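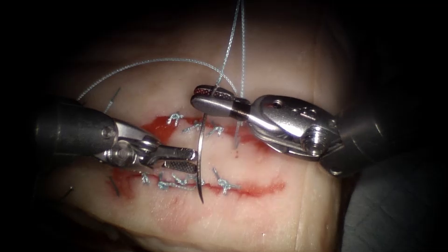

Why do my practice knots look fine at one end and like a bird's nest at the other?

Kondier
28 January 2020
Viewed 1184 times

I've been practicing interrupted sutures since October on pale blocks of tissue with plenty of red smeared around the cuts for atmosphere. Blue-gray braided thread, simple stitches, one tied knot each. Nothing fancy. I am not trying to impress the tissue.

My trouble is consistency. Some of the knots come out small and compact, the way they do in the book. Then there's one that looks like something you'd pull out of a shower drain, with loops bunched up and tails in every direction. The cut tails are all different lengths too, and on one line the top one has a tail long enough to tie a second knot with.

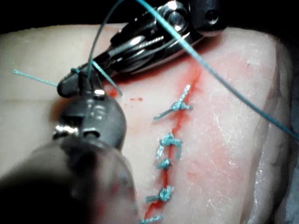
The spacing wanders as well. I start out generous, then two of them end up practically sharing a seat, and the edges still gape a little in places between stitches. On a piece with two columns of knots I also get a pale bulge in the tissue between them. Is that me pulling too hard, or is that just what happens when you work that close together?

I would like to fix this before I get through the rest of the spool. Any advice welcome, except "buy better thread," which I have already heard from the person who sold me the thread. 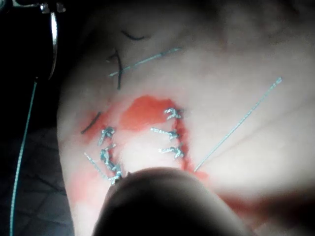

Brosport

Practice more. I did 1000 of them and the last 5 were pretty good.

Also buy better thread.

Hirkora

Setting aside the above, I think you have three problems and they only look like one.

Bunching: my guess is that the second throw is going down before the first one is flat. Braided thread grips itself, so a sloppy first throw stays sloppy and everything you add on top just makes a taller mess. Lay it flat, look at it, then do the next. Pull the two ends in opposite directions, and swap directions for each throw.

Tails: trim each one right after you tie it, to the same length as its neighbor. Leftover strands should come off the tissue too -- a loose piece lying across the wound has a talent for getting caught in the next stitch.

Watch the loop. If it's tall and narrow it is easy to lose track of which strand is which, and then you pull the wrong one. Keep the working length short.

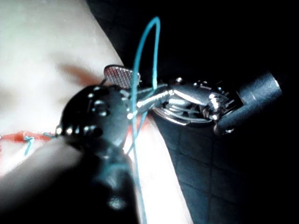

Blue thread looped up by the jaws, two strands running down below.

Spacing: put dots on both sides of the cut before you start and go through the dots. It feels like cheating for one evening. The bulge could well be tension, so try the next piece with the edges just touching and no tighter. If you still get it, move the columns farther apart.

Kondier

Thanks, I'll try the dots. Brosport, I'll report back at 4000.

Contact us | Copyright 2020 Namboodiri Help Boards | Back to top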